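Steamed Buns and the Countertop Steamer
Handout for the second evening, 18 Jul 2019
Notes by Sarahí Pacheco, with corrections from Octavian Sârbu

Welcome back, and thank you to everyone who stayed behind last time to scrape dough off the tables. I promised I would write up the steaming part properly, because we rushed it at the end and a few of you went home with more flour on your sleeves than notes on your page. So these are long. Read them with a cup of tea and bring them with you, since I'll be referring to the sections by name while we cook.

The dough, in short

You already have the full dough sheet from the first evening, so this is only the bones of it: 400 grams of flour, yeast, a little sugar, lukewarm water and a spoonful of oil. Knead it until it feels like an earlobe (Octavian's grandmother in Skarkow said this, and I have never found a better way to put it). Let it rest under a cloth, knock it back, and divide it. If your kitchen is warm in July, as mine is, watch the dough and forget the clock. A dough that has gone too far will taste a bit sour and the pleats will melt away in the steamer, which is a shame after all that folding.

Shaping

Roll each piece into a round with the edges thinner than the middle. The filling goes in the middle, and then you pleat around the edge with one thumb staying put and the other hand doing the walking. Give the top a small twist to close it. Don't worry if your first ones look like old socks! Mine did for most of a winter. An unpleated bun is perfectly respectable too: shape it smooth, a little longer than it is wide, and it will slice nicely for breakfast.

Let the shaped buns rest again before they go anywhere near steam. You want them puffed and light in the hand.

Getting to know the steamer

We are using the round electric kind, with the basket that sits on top of the base. Some of you have bamboo at home and can follow along just the same, only with a pan of water underneath. Set the base on a flat surface with nothing hanging over it, put the water in first, and then the basket. Keep a folded cloth close by on each side, because you will want one for either hand and you won't want to go looking for it with a hot lid in your fingers.

A word about the lid. Clear lids are lovely because you can keep an eye on things without letting the steam out, but they do catch the ceiling lights and you end up tilting your head like a bird to see past the shine. Get used to that, and resist lifting. Every time the lid comes up the heat drops, and buns that are half set will wrinkle.

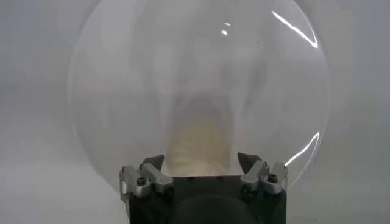
Clear and rounded, with bright reflections along the curve.

When you do lift a lid, tip the far edge up first so that the steam goes away from your face. Then bring the whole thing straight off to the side. Water collects underneath, and if you swing it back over the buns it will drip on them and leave yellowish spots. They taste the same, but Octavian minds very much and will tell you so.

Loading and timing

Cut little squares of baking paper, one per bun, or brush the basket very lightly with oil. Leave two fingers of space between the buns and the same between the buns and the wall. They grow more than you think. Four at a time is a comfortable load for a smallish basket, and if you have more, keep the rest under a cloth in the coolest corner of the room.

Start them over water that is already simmering, and give filled buns 19 minutes from the moment the lid goes on. Plain ones want 3 minutes less. Turn the steamer off, and then (this is the step people skip) leave the lid where it is for a little while before opening. I lost a whole batch in April by being impatient, and they sank while I stood there looking at them.

Plates, lids and where to put everything

I've come to think that half of good steaming is having somewhere to put things down.
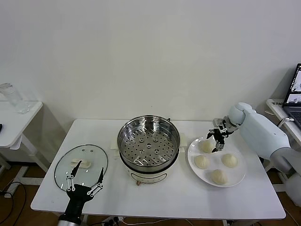
Before you open the steamer, have a plate waiting on one side and clear a place for the lid on the other. I like the plate on my right and the lid on my left, but left-handed cooks should swap them. Lay the lid flat, well back from the edge of the table. Use a plate wide enough that the buns don't lean on each other, as the skins are tacky when they first come out and will tear if they touch. Putting one at the top, one at the bottom and one at each side works well and looks pretty when you carry it in.

Leftovers

Cold buns keep two days in a covered box, and they freeze beautifully. Steam them again from frozen, with no thawing, until they are soft all the way through.

For next time

Please bring an apron, a box to carry your buns home in, and your own rolling pin if you have a thin one. We'll make the cabbage filling from the Manole sheet, so read that through beforehand, and anyone who doesn't eat pork should tell Octavian before the shopping gets done.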